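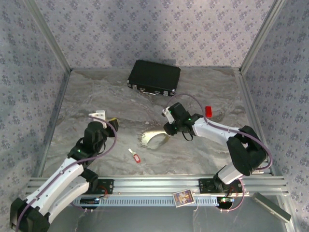
Case flat near the back wall, red key tag toward the middle.

To: starnville-cases
Re: [2390] Nekach case, stiff latches

> Mine has sat in a closet for 5 years and both latches
> drag when I close them. Is it the hinge or the plates?
> I don't want to pry at anything.

Most likely the plates. Dust packs in under them. Use something thin and flat, and don't lean on it.

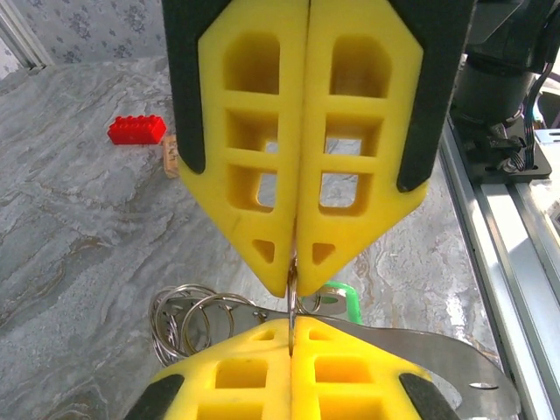

1. Latches

Lay the case flat with the handle side toward you. Check the screws or rivets on each plate before cleaning. A loose plate drags the same way a dirty one does. 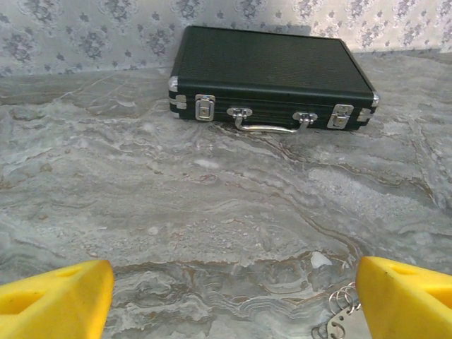
Go easy on oil – one drop per latch, then wipe. Wultomar sells plates to fit the 19 inch case, and I paid Xu less for the same set in April.

2. Handle

Let the handle hang and look at both mounts.

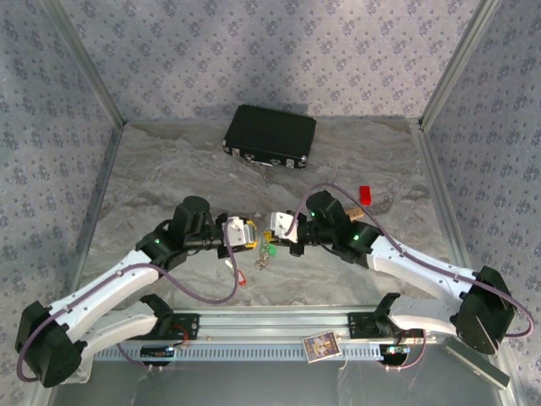
If one mount sits lower than the other, tighten that one first. Corners can wait. Post your case size if you need plates and I'll look up the part number.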